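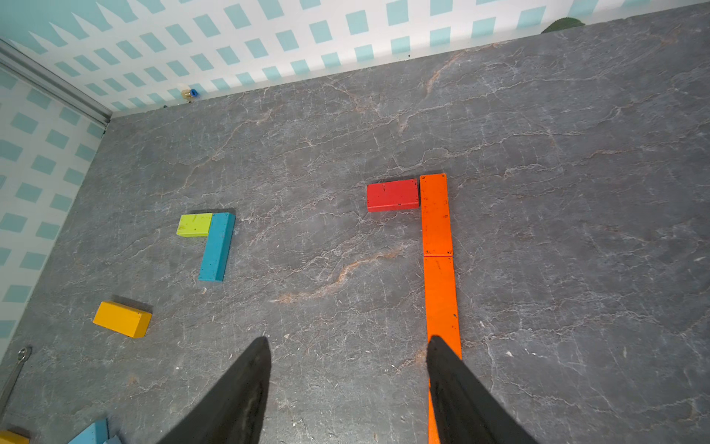
Shared workshop's block-sorting arm gets a second season

CALLOWAY – The robot arm at the Rimthorpe shared workshop will stay on its table for another year after members voted Tuesday night to keep paying for it, ending a debate that had gone on longer than it took to build the thing.

The arm, which its builders call Brelness for reasons that vary depending on who is telling it, picks up colored blocks and puts them somewhere else. That is its whole job. Members have been working on it since last April, mostly in the evenings, on a marble-patterned tabletop in the corner nearest the loading door.

"People ask what it's for," said Bernadette Nguyen-Tran, who started the project and still writes most of its code. "I tell them it's for picking up blocks. Then they ask what the blocks are for."

The budget for the first year was $500. The group spent $2,000. The difference came out of members' pockets and, in one case, out of a vacation fund whose other contributor was told afterward. Motors were the biggest expense, followed by replacement motors.

The present gripper, a pair of long black tapered fingers, is the group's third design. The first was too short to reach past its own mounting plate. The second had rubber pads that gripped blocks very well and then declined to let go of them. Yen-ting Yeh, who drew all three versions, said the current fingers have been on since winter and she has no plans to touch them.

"They're scuffed, and they can stay scuffed," she said. "Every time I improve something we lose a month."

A small camera rides at the wrist and looks down between the fingers, so the arm sees the table from just above its own fingertips. The view is good for blocks right in front of it and less good for everything else. When two blocks touch, the software has a habit of deciding they are one block of an unusual shape and going for the middle. Much of the spring has gone into talking it out of this. Red against orange is the pairing that gives the most trouble, and the group now sets up those colors in corners and L shapes on purpose, over and over, to give the program practice.

The tabletop has been its own subject of dispute. Its veins and rust-colored streaks confused the early software, which would reach down with great care and try to pick up a streak. Shirley Sowerby, who donated the top after redoing her kitchen, offered to take it back and find a plain one. The builders voted to keep it on the grounds that real tables have patterns too. Sowerby said she took this as a compliment to the kitchen.

Tools remain a gray area. House rules say nothing but blocks goes on the table during a run, and the rule is followed about as well as the one on washing mugs. In March the arm passed over a full set of blocks and spent most of an evening attempting to lift a wrench by its ring end. It got the wrench up on the 200th try, by the log's count, and dropped it at once. There was applause.

Not all members were won over. Wanda Montoya, who runs the upholstery bench on the other side of the room, argued before the vote that the arm takes up the best corner in the building and goes quiet only when something has broken. She asked that it be moved or at least switched off during her Thursday class. The builders agreed to the second part.

"I don't dislike it," Montoya said. "I'd just like it to do a cushion."

The motion passed with 2 votes against. Money for the coming year is set at the same $500 as before, a figure that got a laugh when it was read out. Anything over that will need approval before it is spent, a change from the earlier arrangement, under which approval tended to come with the receipt.

Next on the list is a sorting run by color, start to finish, with no one reaching in. The longest clean run so far ended when the arm placed a block neatly on top of the one it was about to pick up, then waited. Ho-yin Hung, who joined in the fall and handles the wiring, is also replacing the secondhand control board, a Skasex unit that has to be warmed up for 20 minutes before it will admit to having a shoulder joint.

The workshop plans an open evening once the new board is in. Visitors will be able to set out blocks themselves and see what the arm makes of them. Doors open at 6 p.m., and the builders would like it known that the arm usually does its best work around 10.

Anyone with spare blocks in solid colors can leave them in the bin by the front desk – no stripes, please.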